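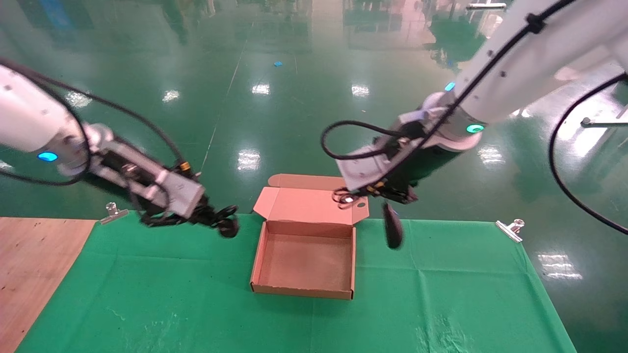
So the whole meeting was about the Claneo two-arm packing kit, and whether we keep it past the December trial or hand it back to Jotia. I'm typing these up from my scribbles, so shout if I got you wrong! Sandro Ferri walked us through the mailer job first: flat box, lid standing open at the back, one gripper on each side of it over the green cloth. He likes that cloth (easy to swap, and two binder clips hold the far corners), but I said the creases bug me and could we please iron it.

**Price.** Jotia wants 949 a month, or 1189 with the service visits included. Aurelio Beltrán thinks the visits are worth it. Sandro thinks we'd use them twice and then forget. We went back and forth on this way too long.

**Speed.** Sandro is hoping for some 60 boxes an hour. Aurelio wants that in writing from Jotia before we sign anything, and I'm with him.

**To do**

- Aurelio: ask Jotia for a 3-month term
- Sandro: try the smaller Caputo mailers, lid tucks too
- Me: tidy the cables with Sandro, find an iron

We stopped at noon, and the Manus quote got bumped to next time.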